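4 What changed on the folding floor

By Laitinen project authors
July
Shares 30 | Comments 20
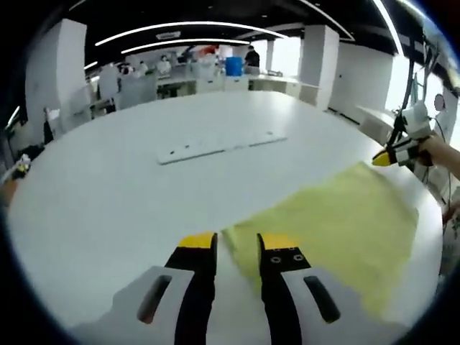 4.1 Setting and tasks

Figure 2. Cloth handling with a pair of hand-held grippers at a large white table. Workbenches are visible at the back of the room.

The study took place at Drokitz, a firm that prepares textile parts and small fabric goods for other manufacturers. Before the project began, all cloth handling was done by hand. An operator picked up a piece, laid it flat, squared the corners, folded it and passed it along. The firm had tried a fixed folding machine some years earlier and found that it worked well for one stiff material and poorly for the rest. The Laitinen project was set up to find out whether a two-armed robot cell could be taught the same work by recording operators as they did it with hand-held grippers (Figure 2).

The recording work was given to operators from the floor. This was a condition set by the workers' side when the project was agreed. Management had first planned to hire short-term staff for it. The operators argued that people who had never folded for a living would teach the cell to fold badly, and the plan was changed before recording started.

Over the study period the operators recorded 3,705 usable demonstrations. They covered four tasks: flattening a piece, folding it in half, folding it in thirds, and moving a folded piece to a stack. Demonstrations were rejected if the cloth left the table, if a gripper lost tracking, or if the operator said the result would not have passed normal inspection. The last rule was added at the operators' request in the second week.

4.2 Methods used in this section

We draw on three sources. The first is a set of interviews with 20 operators, each held at the workplace during paid time. The second is our own notes from 145 hours of observation, split between the recording area and the regular folding stations. The third is the shift log, which shows who was assigned to which station and when assignments were changed. Interviews were coded by two of the authors working separately, and differences were settled by going back to the recordings. Quotations are given without names or job numbers.

4.3 Learning to work through a tool

Every operator we interviewed said the grippers were slow at first. A bare hand can feel where one layer of cloth ends and the next begins, and it can slide, pinch and smooth in a single motion. With a gripper the operator has two fingers that open and close, and very little of what the cloth is doing comes back through the handle. Several operators described having to look at things they had never needed to look at before. One said: "I've folded for years watching the clock on the wall. Now I have to watch the corner."

Most reported that the work became easier within a few shifts, though it stayed slower than folding by hand. The methods they settled on were different from their usual ones. By hand, the common way to flatten a piece was to shake it once and let it drop. With the grippers, operators tended to drag one corner outward, let go, and then drag the next. Thin cloth gave the most trouble because the fingers often picked up two layers. Operators dealt with this by coming in at a low angle from the side, and that habit spread through the group without any instruction from the engineers.

Physical strain was raised in 11 of the interviews. Folding by hand had been tiring for the fingers and thumbs. Recording moved the load to the wrist and shoulder. After complaints early in the project, recording sessions were limited to 30 minutes, followed by a change of task. Complaints dropped after that but did not stop, and shorter operators continued to report shoulder pain because the table height could not be adjusted.

4.4 Pace and supervision

At the regular stations, pace was set by a daily piece count. In the recording area there was no count for individual operators, although the project as a whole had a target. Operators noticed the difference right away. Some liked it and asked for more recording shifts. Others found it uncomfortable and said they could not tell whether they were doing well.

The recordings themselves were a concern. Each one stored gripper motion and video. Under the agreement, the material could be used to train the cell and could not be used to assess a worker. Operators knew about this rule, but their trust in it varied. Two said they had heard a team lead comment on how quickly a certain person finished a fold. The firm looked into this and afterwards moved access to the recordings from the team leads to Andora, the outside company that prepares the training data. We saw no later case of the kind, but our observation hours cover only part of the period.

4.5 Who decides what a good fold is

Before the project, quality was checked by a short written standard and by the judgment of the person at the end of the line. The written standard gave a tolerance for the edges and said little else. Training the cell called for a clearer rule, and it soon became plain that experienced operators did not agree among themselves. Some accepted a small wrinkle inside the fold if the outer edges were square. Others rejected it.

The engineers first tried to settle the matter with a measurement taken from the video. The measurement agreed with the operators on flat pieces but not on folded ones, where it could not judge the inside layer. In the end a group of operators met over several sessions and sorted sample pieces until they had a shared standard. That standard is now used for the regular stations as well. Several operators saw this as the most useful result of the project so far, and some newer staff said it was the first time anyone had shown them what the line was looking for.

4.6 Changes in jobs

No operator was laid off during the study period. Three moved into a new role, called cell tender, with a higher pay grade. A cell tender loads cloth, clears failed picks and decides when a run should be stopped. The role draws on knowledge of cloth, but it also involves long stretches of waiting. One tender described the shift as "either nothing or everything." Tenders also worked farther from the others and said they missed the talk at the folding stations.

The remaining operators kept their stations, but the mix of work changed. The cell, supplied by Hellari, took over the plain half folds in medium-weight cloth. The thin, stretchy and odd-sized pieces stayed with the people. These are harder and slower to fold, and for the first two months the daily piece count was not changed to match. Operators fell behind and were asked to explain why. The count was later lowered after the shift log was reviewed, but this was the source of the strongest complaints in the interviews, and it came up even when we asked about something else.

4.7 Limits

Our results come from one site with a works agreement already in place. The operators who took part in recording had put their names forward, and those who were most doubtful about the project may be missing from the interviews. We also stopped observing before the cell reached its planned output. Whether the tender role will grow, or be folded into general maintenance, had not been decided when we left the site. Section 5 sets out the training results for the cell itself, with failure rates listed by cloth type.

Last updated: July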